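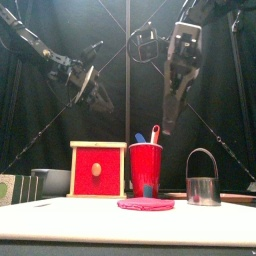
Why not just add more cameras, a reader of the first draft asked, if the trouble is that one arm hides the work of the other? We tried that first. Extra fixed views helped the policy find objects at the back of the table, but they did little for timing. The arms still set off at the same moment and stopped short of each other, and many trials ended with both grippers waiting in the air.

4.2 Turn-taking between the arms

Zetum adds a small shared signal to the two arm policies. At each step, each arm outputs its next motion and a single value between zero and one, its claim on the middle of the table. The arm with the lower claim slows down – it does not stop – until the gap between the two values closes. The signal is learned from the same demonstrations as the motions, with no extra labels.

We compared Zetum with Romine, our earlier controller, which fixes the order of the arms before a trial begins. Both were trained on the same 38 demonstrations per task. Tasks used a row of household objects along the back of the table, with two utensils standing in a cup (Figure 1, side view). In Figure 2, the grippers are close together over a white board with a small round red object on it.

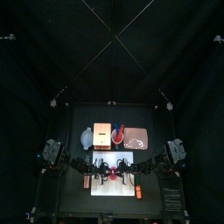 Tonine Project, Abou Zeid Laboratory
Working paper, October

Each controller ran 18 trials per task. A trial counted as a failure if the arms touched or if neither moved for eight seconds. On the utensil task, Romine failed in 8 trials and Zetum in 2. Both of the Zetum failures were stalls, with the two claims nearly equal. Adding a small random offset to one claim cleared stalls of this kind in later tests, but those runs are left out of the counts given in this section.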